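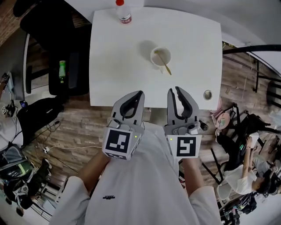

A cup with a stirring stick and a bottle of water on the white table.

Wednesday, June 30, 2021

Since April I have been trying to drink my tea without sugar. In my family we always put two spoons, and my grandmother put three, so for me this was a big decision. My dentist in Stoltano did not order me to stop. She only asked how many cups I drink in one day, and after my answer she was quiet for a moment.

The first 11 days were bad. I bought a black tea called Grosis, 80 bags in a box, and without sugar it tasted to me like wet paper. Then I tried it with a little milk and it became possible to drink. Later I found that I was making it too strong. With sugar you do not notice such a mistake, but without sugar you notice it immediately. Now I leave the bag in the cup for two minutes and I take it out, even if I am in the middle of a phone call.

The difficult place is still the Honorato bakery on my street. They bring the tea with a small cookie and 4 packets of sugar on the plate, and I was raised not to leave things on a plate. I carry the packets home. My kitchen drawer is now full of them and I do not know what to do with them, maybe jam.
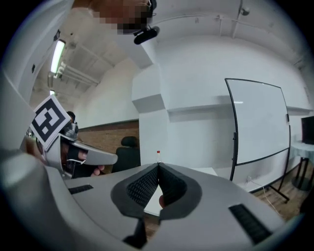 Can I use honey in place of sugar?

I tried it for one week in May, and for me it was the same habit with a different spoon, so I stopped. If you only want to change the taste, it is very good with lemon.

Next week I will visit my parents. My mother has already told me on the phone that she will put the sugar in before I come to the table.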